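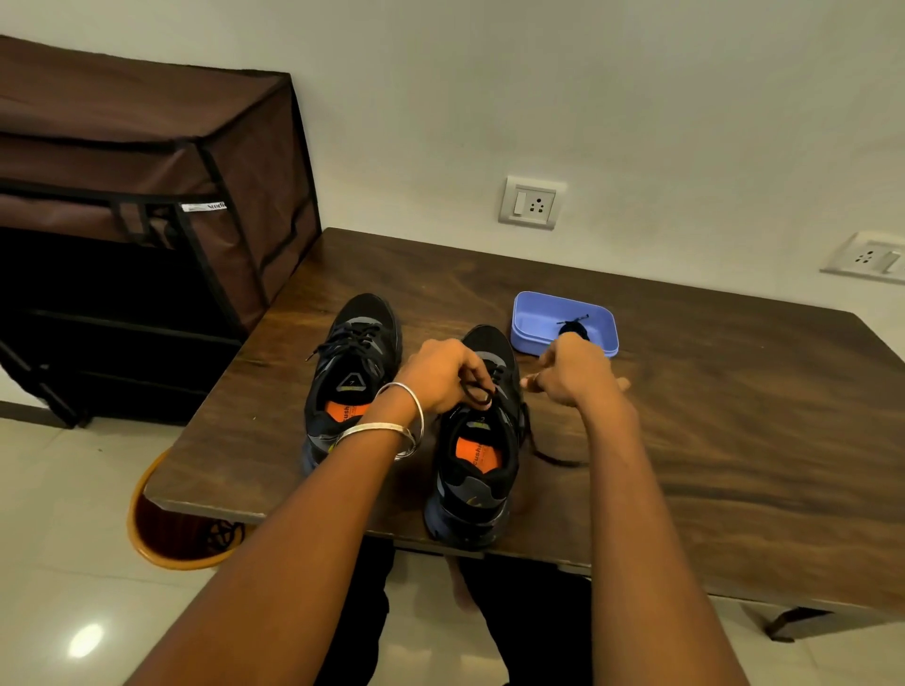 4. Setting up the hand tracker for lace clips

I'm assuming you've got Nodell installed and the Zuto plugin turned on (sections 2 and 3). If the plugin light in the corner is gray, go back and fix that first. I've tried going on without it and all you get is empty tracks.

4.1 Load the session

1. Open Nodell and pick File > New Session. Give it a short name with no spaces – the exporter still chokes on them.

2. Drag in your head-camera clips. Keep each one under 200 seconds if you can. Longer ones do load, but scrubbing gets painfully slow on my laptop.

3. Choose the "two hands, near view" preset. Milan Bakker made this one for tabletop work and it's the only one I'd trust with laces.

Note: if you had the session open before the 13/07/2021 build, make a new one. Old sessions keep the old preset and won't tell you.

4.2 Label the objects

4. Step to a spot where both shoes are easy to see and draw one box per shoe. I call mine shoe_L and shoe_R, going by where they sit on the table as the wearer sees it.

5. Now the lace. Pick the line tool (not the box!) and click along the lace from the top eyelet out to the loose end. Seven clicks is plenty, and the curve fitter does the rest.

6. Black lace on a black shoe is hard for the tracker, so push the contrast slider up to 16 before you hit Track. Where the lace lies on the table it usually holds on fine. Over the tongue it loves to jump to the next strand.

7. If there's a spare lace in a tray, mark it as "ignore". Skip this and the tracker will happily swap the two halfway through your clip, and you'll be relabeling until dinner.

Caution: don't press Track All with the ignore layer hidden. Hidden layers get dropped from the run, and undo won't bring them back.
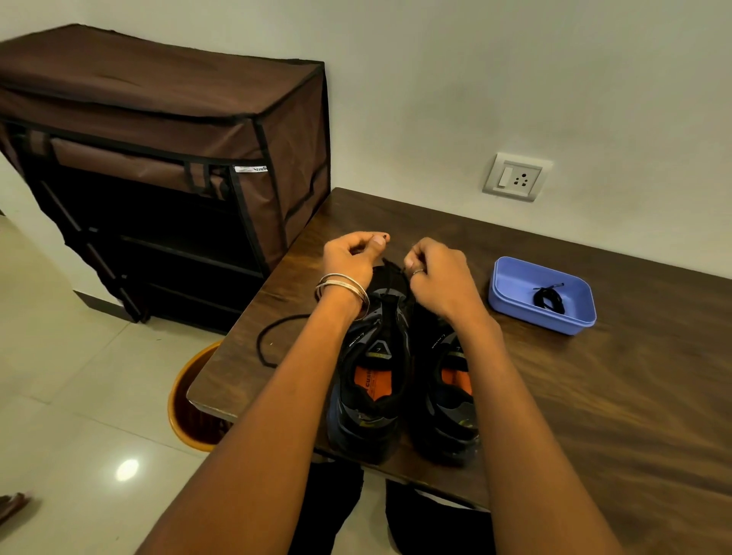 8. Go to the Contact tab and mark when each hand is pinching. I do the left hand all the way through first, then the right. Flipping between them makes me sloppy.

9. When the fingers cover the lace and you can't tell if they're holding it, use "unsure". Please don't guess – the planner in Flanidska treats a wrong pinch as a real grasp and builds the whole pull around it.

Note: rings and bangles can throw off the wrist point. If the dot slides up the forearm, lock the wrist (press W) and drag it back every few seconds of video. Kusum Thakur is working on a proper fix, hopefully for the September release.

4.3 Check and export

10. Play the clip at half speed with the overlay on. I let almost 3 frames of drift go by on the lace tip, but no drift at all on the fingertips.

11. Hit Export > Planner Track, and leave "smooth" unchecked. Smoothing happens in Flanidska, and doing it twice rounds off the quick tugs.

If the export log says "lace ends merged", go back to step 5 and redo the clicks nearest the eyelet.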